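Golline Hand-Held Gripper: Set-Up Guide
Section 2. Planning your purchase

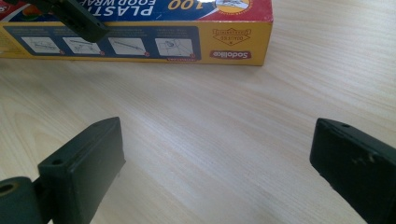

Last updated: February 10, 2019

Work through this section before you place an order. It covers what to buy, what to measure and what to set aside for spare parts. Prices are in US dollars and do not include shipping.

1. List the items you plan to handle. Include flat, printed cartons such as a box of food wrap, and note the narrowest side of each one. That side decides which finger set you need.

2. Choose a finger set. The standard set is included with the gripper. The wide set (part 388) is sold separately.

3. Decide how many grippers to order. Most sites start with 3 – two in use and one kept back as a spare.

4. Enter the cost of each gripper on the planning sheet. The base price is $372 and includes the hand-held body, the standard fingers and one hex key.

5. Add one replacement finger pack per gripper, at $142. Finger faces scuff with use. Light scuffing does not call for replacement, but a cracked finger does.

6. Plan the work surface. A plain wooden tabletop is suitable. Glossy tops throw glare under strong side lighting, so check the lamps before you buy a new table.

Note: Finger packs from the older Bodin model have a different screw spacing and do not fit. Do not count them as spares.

Caution: Do not order third-party screws to save money. Screws that are too long can split the finger at the joint.

7. Send the finished sheet to Skodwood, our parts supplier. Orders received before the end of May are filled at the prices shown here. For orders on account, write to Anatole Langlois. Questions about finger fit go to Raphaël Gautier.

Keep a copy of the sheet. You will need the part numbers again in Section 3, Unpacking and Assembly.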